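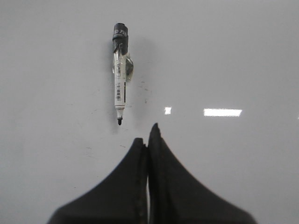 ## Give Me a Marker and a Blank Surface

I love thinking by hand. I've loved it since my first office job in Brilbridge, where Eirlys Ruddock ran every planning meeting standing up, marker in hand, and would not let anyone open a laptop until the problem was drawn. I thought it was old-fashioned for all of a week. Then I watched her sort out a delivery mess for Cunov with 5 boxes and a few arrows, and I was hooked!

A drawing on a board is everybody's. People walk up to it, rub out a corner, argue, put the corner back. Typed notes look finished the moment you type them, and people get shy about touching them. A wobbly box with a question mark in it is an open invitation (my boxes are very wobbly, and I get a lot of help).

Isla Rewi disagrees with me. She does all her planning in a shared document and says she can search it years later, and she's right – I have lost good ideas to a careless sleeve. I still think the search box comes second. First you need somewhere cheap to be wrong.

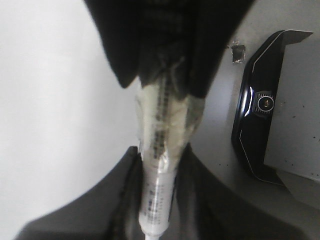 *Held between two dark grips.*

So try it for one decision this month. Plan a garden, a move, a hard talk with your brother. Write big, stand back, leave it up overnight and look again over coffee. I did this last November with our kitchen, and the version we built was the eighth sketch, with the sink on the other wall. I still grin every time I wash a cup there.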